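Teaching by hand or by remote: what works for you with odd shapes?
Forum: Learning from Demonstration

gerkham_si-woo
Posted Jul 5, 2020

Hi all! I've been recording demos for a pick task in a metal bin and I'm having way too much fun with it. The part is a blue plastic star prism, five points, tall enough to stand on end. I drive the arm by remote control and watch the wrist camera while I do it.

My big question is how you line up the fingers. A star has no nice parallel sides, so you end up on a point or in a groove depending on how it's turned.

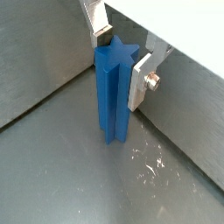

I've been going in slowly, closing, then waiting a beat before the lift so the pause ends up in the recording too. I have 156 demos so far. Is the pause a bad habit?

Reply 1
kudov_ilari

Great part to practice on! I'd drop the pause. When I left pauses in mine, the policy learned to sit there and think about life. Trim them afterward if your hands need the rest.

Reply 2
Benedikt B.

Gonna disagree with Ilari. A short stop after closing gives the fingers time to settle, and on a grooved part you want that – it may rotate a little as the grip tightens. Keep it, but keep it the same length every time.

Also, have you tried guiding the arm by hand? I switched in June and my approach paths got so much smoother.

Reply 3
gerkham_si-woo

I tried it! My arm kept blocking my view into the bin, and I bumped the wall twice. With the remote I see what the robot sees, and I like that.

Next up is the lift. I try to keep the prism vertical and low over the floor before I go any higher.
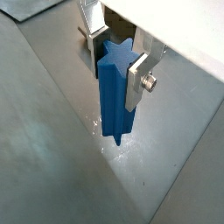
Reply 4
kudov_ilari

Low first is how I do it too. Benedikt, fair point about rotation, but I'd still cut the pause to a few frames and compare. Train one of each, same demos.

Reply 5
jgrabner

Whatever you pick, vary the starting angle of the star. I recorded 1430 demos with a hex part facing the same way and had to redo most of them. Ouch.

Reply 6
gerkham_si-woo

Ooh, I've barely turned mine. Doing that tonight, half with the pause and half without. Will post both runs!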